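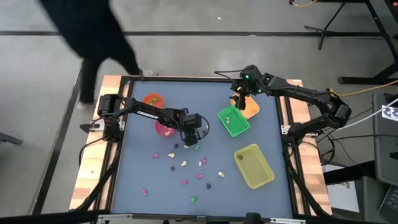
Home | Essays | Reading Pile | Workshop Notes | Contact

Let your characters be boring for a page

I've been in the same writing group in Lillmont for 14 years, and I reckon I've heard the words "cut this, nothing happens" 200 times. I've said them myself (sorry, all of you). But lately I've gone right off the advice.

My second novel, Ornia, had a chapter where two sisters shell peas on a back step in Brundside. They talk about a bus timetable. That's the lot! Every reader told me to lose it, so I did, and when one sister walked out 50 pages later the whole thing fell flat. We'd never seen them comfortable together, so why would anyone mind?

I put the peas back. I trimmed the timetable a bit, I'm not a monster.

I do think we've all been frightened by talk of hooks and pace. Open any how-to book and there's somebody wagging a finger about conflict in every scene. Well, I like a lull. I like knowing what's in a character's cupboards and which chair they always go for. Six lines of that and I'll follow them anywhere, even through a fairly daft kidnapping plot.

You can overdo it, of course. My first draft had a whole chapter on descaling a kettle, and it's in the bin where it belongs.

Comments

inkymitts: Yes! Kept my allotment chapter and it's the one people mention.

Griffiths: Disagree, I skip these bits. Would read the kettle chapter though.

pagefourteen: How long is the pea scene now?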